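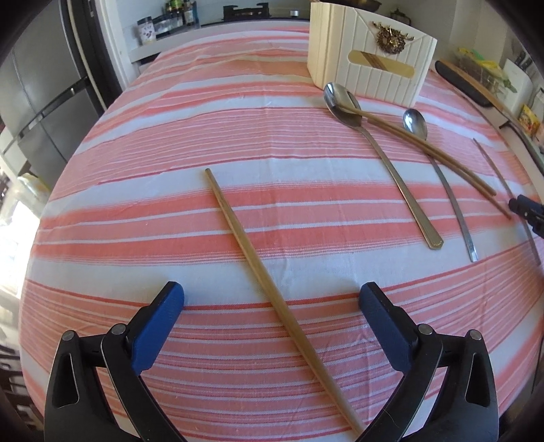

Hand-held gripper open over a chopstick on a striped tablecloth; spoons, more chopsticks and a utensil holder behind.

Cutlery sorting (household robotics)

Cutlery sorting is a household chore used as a test task in robotics. Spoons, forks, chopsticks and the like are picked up from a table or drainer and put in a holder, drawer or tray. Counted among the "small chores" along with sock pairing and wiping down. Easy for most people over the age of four, still not reliable for machines in an ordinary kitchen.

The task is sometimes called table clearing, though that usually includes plates and cups as well. See also: Dish loading, Laundry folding.

Background

Factory arms have handled metal parts for decades, but the parts arrive the same way up each time, in a tray made for them. A kitchen table has none of that. Things lie across each other, the cloth moves, the light comes from one window in the morning and another at tea time. Early home trials mostly used plates and mugs, which are bigger and easier to see. Cutlery came later and went badly at first.

Interest picked up once cheap two-finger grippers could be held in the hand and used by a person to show the job, with the movements recorded and later used for training an arm. No robot needed in the house for that part. One person can do many kitchens in a week.

Why it is hard

Thin objects. A chopstick lying flat on cloth leaves very little to get hold of. The fingers have to come down almost to the table, and if they go too low they pinch the cloth and drag everything with it. Soft pads on the fingertips help a bit.

Shiny objects. Spoon bowls throw back highlights, and depth cameras often read them as holes or as nothing at all. Polished handles less of a problem.

Overlap. Two chopsticks lying over a pair of spoons is a common case. Take the wrong one first and the rest roll or slide. People look at a pile and simply know which one is on top – software has to work it out, and it is often wrong when the items are close in colour.

Patterned cloth. Stripes are the usual complaint. A narrow stripe running near a narrow stick can be taken for an edge, so the gripper closes on bare fabric.

Putting away. Getting a stick into an upright holder means turning it on end in mid air. If it was gripped too near one end it swings. Many published demonstrations stop at the pick for this reason.

The Kirside trials

The best known home trials were run at Kirside by Till Fuchs and Karthik Munasinghe, starting in September with hand-held grippers and moving on to a single arm on a clamp. The recorded set had 360 demonstrations. The arm was then given 200 attempts with metal spoons and 200 with wooden chopsticks, on tables it had not seen before.

Of the 400 attempts together, 244 ended with the item in the holder. Spoons did better than chopsticks, mainly because the neck of a spoon sits a little off the table. Most of the chopstick failures were at the pick, the rest at the holder. Dropped items were counted as failures even when they landed in the right place, which happend more than once.

Fuchs argued afterwards that the speed was the bigger problem. A person clears a small table in under a minute, the arm needed longer than that for a couple of spoons. Munasinghe disagreed and put it down to recovery: once something had rolled, the arm went on reaching for the old spot.

Later work

Hitport tried the same job with a tray in place of the upright holder, laying items flat. Success went up, but the tray had to be set in a marked position, and critics said this was closer to factory work than housework. Kasten went the other way and kept the upright holder but made the fingers narrower. The narrow fingers were good on chopsticks and poor on large spoons – the handles twisted. No version with swappable fingers has been shown outside the workshop.

A canteen test at Ploststead used cutlery of one pattern only, straight from the wash. It ran through the lunch service and is often quoted as proof that the task is solved. The conditions were very diferent from a home: bare steel counter, fixed lights, no chopsticks.

Current state

For one known set of cutlery on a plain surface, machines can do the job, slowly. For mixed cutlery on a cloth, with cooking things close by, they cannot yet do it without someone nearby to put things right. No home product is sold for it. Cost is part of that, as an arm costs far more than the few minutes it would save.

Knives are left out of most trials for safety.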